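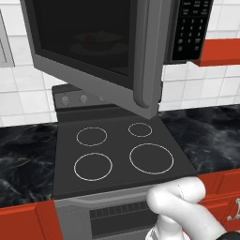
Biretti Kitchen Pack for Kassa

Demonstration recording in simulated kitchens, from Rendus

Biretti is the kitchen add-on for Kassa, our teleoperation and recording software. It lets an operator drive a simulated arm through household appliance work and save each attempt as a training example. If your team is training a manipulation policy and needs demonstrations of doors, knobs and buttons, this pack covers them without a physical kitchen.

The microwave and range layout is the one most customers start with. The microwave is mounted over the range and its door is a jointed part that stays where the arm leaves it. A bowl can be placed on the turntable before recording starts. The keypad and the range knobs are modeled as separate parts, so contact with them shows up in the log.

What's in the pack

35 kitchen layouts, each with its own cabinets, counters and backsplash
Jointed microwave, oven and cabinet doors, plus drawers and range knobs
A task list with a written instruction for every task
1753 starter demonstrations recorded by our own operators
Scripts for replay, trimming and export

Cabinet colors and counter patterns can be swapped from the layout menu. You can lock them for a session or let Kassa pick a new combination at each reset.

How recording works

The operator picks a layout and a task. Kassa resets the kitchen, places the arm and shows the instruction at the top of the operator window. Recording starts with the left pedal or the space bar and stops the same way. The operator then marks the attempt as success, failure or discard. Discarded attempts are kept in a separate folder until you clear it.

Every saved attempt contains the arm joint positions, the gripper command, the position of each jointed part, the camera views you selected and the instruction text. Camera views can be rendered later from the saved states. This keeps the recording machine free and lets you change lighting or resolution without asking an operator to repeat the work.

Input devices

Kassa accepts a 6-axis hand controller, a VR controller or a leader arm. Keyboard control is included for checking a setup, but we don't recommend it for collecting data. Door tasks come out jerky on a keyboard and the resulting attempts usually have to be thrown away.

Task settings

Each task has a success check that you can edit. For the microwave door tasks, the check reads the hinge angle and the distance between the gripper and the handle. The default asks for the gripper to be clear of the door at the end. Turn that off if you plan to chain the task with another one, such as taking out the bowl.

Start positions are randomized within limits you set. Arm base position, door angle and bowl position each have their own slider. Yabsira Mamo, who maintains the task list, suggests keeping the base position range narrow for new operators and widening it after the first batch has been reviewed.

Reviewing and export

The review window plays attempts side by side and flags long pauses, joint limit contacts and attempts that ended outside the success check. Idle time at the start and end can be trimmed in bulk. Export writes one file per attempt and an index for the whole batch. A loader for Python is included.

Requirements

Kassa 2 or later
Linux workstation with a dedicated graphics card
One supported input device
Wired network connection if the operator and simulator are on different machines

Licensing

Biretti is licensed per recording station. Each license includes 3 operator accounts, and more can be added at any time. Demonstrations you record belong to you. The starter set may be used for training and internal testing but may not be passed on as a dataset.

Customers with the older Clodgate kitchens can move their saved tasks over with the import tool. Attempts recorded in Clodgate will replay, but the knob positions were not logged in that version and will stay at their defaults.

Setup and support

Setup takes an afternoon for most stations. Abenezer Lencho handles installation calls and can look over your first batch of recordings with you. The next layout update is planned for March and is free for current license holders. To request a quote, send us the number of stations, the input device you plan to use and the tasks you want to record.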